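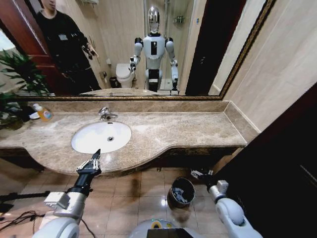

ERKBERG, March — Students in the Applied Robotics course at the Gendik Institute of Technology have opened the bathroom stage of Isilora, a one-year class project on household tidying with a two-armed humanoid robot. The stage follows a kitchen stage completed in January and uses the same scoring rules. Work is centered on the vanity, where the white sink basin sits in a polished marble counter that bulges outward at the front. In the starting check, the team looks at the distance between the grippers and the stone. The left gripper points up toward the front rim of the basin, and the right one is held low, next to the lined trash can on the floor.

The course has 20 students, who rotate through three roles: operator, recorder and reviewer. An operator works at the robot for 60 minutes before handing over. The recorder logs each attempt under a task number, and the reviewer marks it complete, partial or failed from the camera views, without access to the operator's notes. By the end of February the class had logged 3752 attempts across all stages.
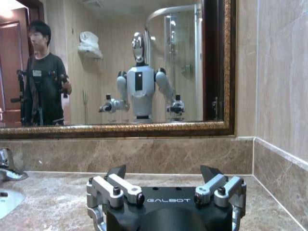
Mirrors are a known difficulty in household tasks and were one of the selection criteria for the room. A reflected object can be read as a second object, and a reflected arm can be read as an obstacle. From the wrist camera, the open black fingertips stand directly in front of the backsplash, and the mirror over it shows the robot down to its waist along with the operator, control device in hand. Reviewers label reflections separately from real surfaces. The class will report error rates for both groups, with and without the labels.

Glossy stone and tile are treated in the same manner. Bright spots on a surface are marked by hand in a subset of the recordings, and a second student repeats the marking. Where the two sets of marks disagree, the recording is set aside for discussion in the weekly lab meeting.
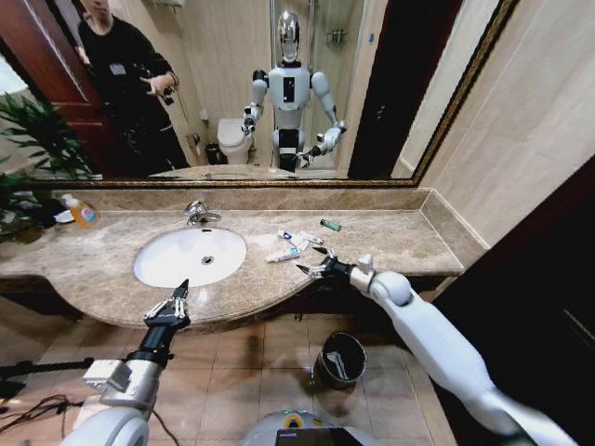
Small items make up most of the task list for the bathroom stage. The list covers picking up, moving and sorting objects that are light, low and easily knocked out of position. One layout has three small toothpaste tubes to the right of the sink, with a green lighter a short distance behind them, and the right gripper reaching over the counter toward the nearest tube. Tubes are graded on where the fingers close — body, shoulder or cap — and on whether neighboring items move.

A total of 145 layouts are planned for the stage. Each is defined on a printed card, and no layout is used in practice before it is scored.
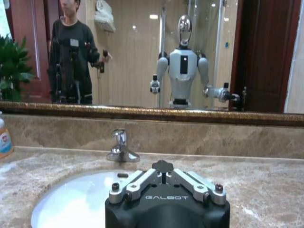 Issued by the Gendik Institute of Technology Press Office, Erkberg

Results from Isilora will be entered in the Acheampong Student Robotics Challenge in June. Entries to the Challenge are judged on written method, quality of records and a repeat run on layouts chosen by the judges. The Gendik class is entering the household category for the first time.

The layout cards, scoring sheet and labeling guide will be released to other schools after the Challenge closes. Recordings will be available on request to teaching staff — a short application form is being prepared. Press visits to the lab can be arranged between 2 p.m. and 4 p.m. during term.

Contact: Press Office, Gendik Institute of Technology, Erkberg | © Gendik Institute of Technology. All rights reserved. | Back to top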